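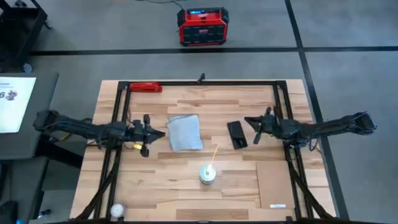

Putus Dual-Arm Cell: Setup, Upkeep and Repair of the Left Gripper
Project report, Condon Robotics Laboratory
Submitted 14 January 2019

1. Scope

The Putus cell is a two-arm table cell used by three student groups for handling tasks with household and workshop objects. Our project did not add a new task. It covered the mechanical setup of the cell, a maintenance routine, and one repair that took up most of the second half of the term. The control software (Skedus) was treated as given, except for the homing parameters described in section 4.

2. Layout of the cell

The two arms are mounted on opposite sides of a wooden worktable and reach in toward each other. Both carry the same type of two-finger gripper with tapered fingers. The work area is outlined by black frame sections, with a rail along the far side, one along the near side, and a pair of parallel bars on the left and on the right. Brackets join the far rail to the side bars. Arm cables hang below the arms.

The frame serves as the mechanical reference. All positions in Skedus are given from the far left bracket, and if the frame moves on the table, every stored pose is wrong by the same amount. The previous group had used the edge of the tabletop as the reference. This worked poorly. The top is made of joined planks and its edge is not straight enough to measure from, and one repeat measurement along the near side differed from the first by 3 mm.

Objects for the handling tasks are placed inside the frame by hand. The current set includes a folded cloth, a flat cardboard sheet and a small can. The cloth is the most demanding item for the grippers because the fingers have to close nearly to zero gap to hold a single layer. The fault in section 4 was first noticed on that task.

3. Setup procedure

The order of work matters more than we expected. Our first attempt started with the arms and ended with the frame, and had to be repeated in full. The final procedure is as follows.

Switch off the arm supply and wait for the status lights to go out.
Check the table for rocking. Correct at the feet and check again.
Tighten the far rail brackets first, then the side bars, then the near rail.
Tighten the arm mounting bolts in a cross pattern, in two passes.
Route each cable so that it forms one free loop below the arm. Move the arm through its full range by hand. The cable must not pull tight or touch the side bars.
Switch on, home both arms, and jog each gripper to the far left bracket and then to the far right bracket.
Enter the four readings in the cell log.

The cable loop was the subject of some discussion. A shorter loop looks neater, but with the arm stretched out it loaded the connector at the wrist. A longer loop caught on loose objects near the side bars. We settled on a length that clears the tabletop at the lowest working pose, and marked it on the cable with tape at the base end.

4. Repair of the left gripper

4.1 Symptom

In August the left gripper began to report a closed state while a gap remained between the fingertips. Pickups of rigid objects still succeeded. Pickups of cloth failed at random, mostly after the cell had been running for a long session. The log contained error 1039 (finger position out of tolerance) at irregular intervals, and it had been cleared each time without a note.

4.2 Diagnosis

We first suspected the homing offset and re-homed the gripper before each trial. The error rate did not change. We then exchanged the finger pairs between the left and right arms. The fault stayed with the left arm, so the fingers were ruled out. With the cover off, the drive coupling could be turned a small amount on the motor shaft by hand. The set screw was loose and had cut a shallow groove in the shaft.

The groove explains why retightening alone gave only short relief. The screw slid back into it under load.

4.3 Work done

The coupling was rotated 90 degrees so that the set screw met unmarked shaft surface, the threads were cleaned, and the screw was refitted with medium-strength threadlocker. A replacement coupling of the clamping type was ordered from Condori but did not arrive before the end of the project. The homing offset was then measured again and written to Skedus. The old offset had been adjusted by an earlier group to hide the slip, and restoring the cover without changing it would have driven the fingers hard into each other.

4.4 Check after repair

We ran 200 open and close cycles on the left gripper with no object, then the cloth pickup from the standard position. Error 1039 did not appear during the cycles. Two cloth pickups failed later in the same session, both with the fold turned away from the gripper – a placement fault that also occurs on the right arm.

5. Maintenance routine

Before each session: wipe the fingertips, check the cable loops, and look for loose items on or against the side bars. Home both arms from a clear position.

Weekly: check the bracket bolts and the arm mounting bolts, and compare the bracket readings with the log.

Monthly: remove both gripper covers and check the couplings for play by hand, with the supply off. Any error cleared from the panel is to be written in the log with the task that was running.

6. Open points

The new coupling has to be fitted and the offset measured once more afterward. The right gripper has the same type of set screw and was only inspected – it showed no play, but no threadlocker was applied. The braces toward the near corners of the table were tightened but not measured. The spare finger pair is stored in the top drawer of the tool cabinet with the shims for the arm mounts.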